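Container tare weights, and why I stopped trusting the label

Tuesday, October 22, 2024

Most of the weighing I do for the Domham reuse shed is gross minus tare. The full container goes on the platform scale, the weight of the empty container comes off, and the remainder goes in the log. The subtraction is trivial. The tare is where my numbers went bad, and it took me from February until last week to find out how bad.

The scale is a used Alva platform with a 6 lb offset I zero out at startup. Its display resolution is half a pound. I checked it against borrowed test weights at three points in the range and it repeated within one division each time, so I am treating the scale as good.

The containers are another matter. Each one has its tare written on the side in paint marker. Revathi Venkataraman, who kept the log before me, took those values when the containers came in and they were correct on that day. Since then several have been patched, two have had casters swapped, and one was relined. The painted numbers stayed the same through all of it.

The first sign was a load of hinges and brackets that went to the buyer in Mornau. My log said 185 lb net. Their ticket was lower by more than either scale could explain. I assumed moisture, then I assumed their scale, and then I weighed the container empty when it came back. It was well over its painted tare. Somebody had welded a plate across the bottom.
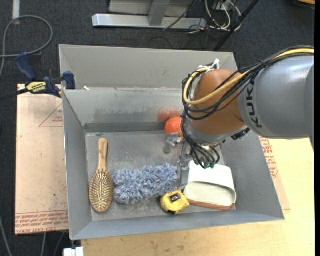

Gray metal bin with scratches and speckled wear on the floor.

Weight changes in a container come from a few places. Repairs add it. Residue adds it, especially in corners where filings and grease pack down. Wear takes it away, but so slowly that I can't measure it on this scale. Rain is the largest short-term effect for anything stored outside, and a folded rim can hold water long after the floor looks dry.

I now do the following. The container is scraped and swept before the empty reading. It goes on the center of the platform, all four feet down, and I wait for the display to settle. I take the reading, lift the container off, check that the display returns to zero, and take a second reading. If the two differ by more than one division I start over. The tare goes in the log with the container number, and the painted value gets crossed out.

The spreadsheet also needed work. The old one looked up tare by container number from a fixed table, so correcting a tare silently changed the net weight of every past load in that container. Hicham Ashour pointed this out and I should have seen it sooner. The tare is now stored in the row with the load. The table only supplies the default for a new entry.

For past loads I have done very little. There are almost 2,000 rows and no record of when most of the repairs happened. I flagged the rows for containers whose tare had moved and left the figures as they were. A correction with an unknown start date would only swap one error for another.

Re-tare interval is set at 60 days for anything in weekly use, plus after any repair. Feven Gidey thinks that is too often. She may be right, and I'll look at the drift after a few rounds and lengthen it if the numbers hold still.

Still open: the plastic totes from Skekside, which have no numbers on them at all. I plan to engrave them, as marker rubs off that plastic in a few weeks.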